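Rapport de projet, semestre 2
Gobelets réutilisables à la cafétéria de Dinddale : est-ce que la consigne marche ?
Groupe 4 : Joonas Seppälä, Rodrigo Rocha, Esko Lahtinen
Rendu le mardi 5 mai

1. Point de départ

Sujet choisi un peu tard, après l'abandon du premier (le compost, trop compliqué à mesurer). Question de départ : pourquoi les gobelets consignés ne reviennent pas ? La cafétéria de Dinddale a arrêté les gobelets jetables en août. Depuis, chaque boisson chaude est servie dans un gobelet réutilisable, consigne d'un euro, rendue à la caisse ou à la borne Trumitz du hall. Sur le papier c'est simple. Dans les faits, beaucoup d'étudiants gardent le gobelet, l'oublient en salle de TD ou le posent sur un rebord de fenêtre.

On voulait au début comparer avec le campus de Tallden, qui a un système sans consigne. Pas eu les chiffres à temps. La comparaison est donc limitée à un entretien.

2. Méthode

Questionnaire papier + version en ligne, distribué pendant deux semaines à la sortie de la cafétéria. 372 réponses reçues, 299 exploitables. Le reste : pages vides, doublons, deux formulaires remplis au nom de Napoléon. Ensuite 22 entretiens courts, cinq minutes maximum, souvent debout dans la file.

Biais évident : on a surtout touché les gens qui viennent à midi. Les cours du soir sont presque absents de l'échantillon. Rodrigo a essayé un jeudi soir mais la cafétéria fermait plus tôt que prévu.

3. Résultats du questionnaire

Sur les 299 réponses gardées, 230 personnes disent avoir au moins un gobelet consigné chez elles. C'est beaucoup plus que ce qu'on pensait. Raisons données, de la plus citée à la moins citée :
- oubli, tout simplement
- file d'attente à la caisse pour récupérer un euro
- borne du hall en panne ou pleine
- envie de garder le gobelet (format pratique, couleur)

La dernière raison nous a surpris. Plusieurs personnes s'en servent comme pot à crayons ou verre à dents. Pour elles un euro c'est un prix d'achat, pas une caution. Du coup la consigne fonctionne comme une vente déguisée et le stock fond sans que personne ait l'impression de mal faire.

Autre point : la forme compte. Un gobelet évasé s'empile bien, une paroi striée se tient mieux qu'une paroi lisse. Par contre, les rainures demandent plus d'attention au lavage, et c'est revenu plusieurs fois dans les remarques libres (« traces de café dans les creux »). Pas creusé plus que ça, il aurait fallu un test de lavage.

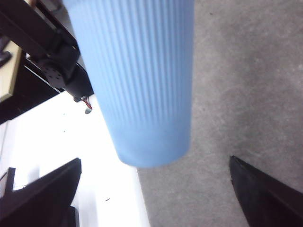
Barry Parsons trouve qu'on pose mal le problème : selon lui, tant que la borne n'accepte pas les retours le soir, monter la consigne à deux euros ne changera rien, les gens râleront plus et rendront pareil. Il propose plutôt des bacs de retour à chaque étage, sans remboursement immédiat, avec un crédit sur la carte étudiante. Remarque faite pendant la présentation intermédiaire, on l'a gardée parce que elle rejoint les entretiens.

4. Entretiens

Deux profils reviennent. Les réguliers, qui gardent toujours le même gobelet dans le sac et le font remplir. Ils ne rendent jamais rien, mais ils n'en prennent pas de nouveau non plus. Et les occasionnels, qui payent la consigne à chaque fois et accumulent. Le problème de stock vient surtout des seconds.

Côté Tallden, Raimo Lappalainen nous a répondu par téléphone. Là-bas, gobelets prêtés sans caution, via l'application Yip, rappel au bout de trois jours. D'après lui les rappels sont efficaces la première semaine de cours, ensuite les gens coupent les notifications.

5. Limites et suite

Pas de comptage réel du stock, on dépend du déclaratif. Pas de calcul d'impact non plus (eau, détergent, transport), alors que c'était dans le plan initial. Le tableau des réponses libres est en annexe B, l'annexe A a été supprimée, désolés pour la numérotation.

Si un autre groupe reprend le sujet : commencer par les cours du soir, et demander les relevés de la borne dès la première semaine, la réponse met longtemps a arriver.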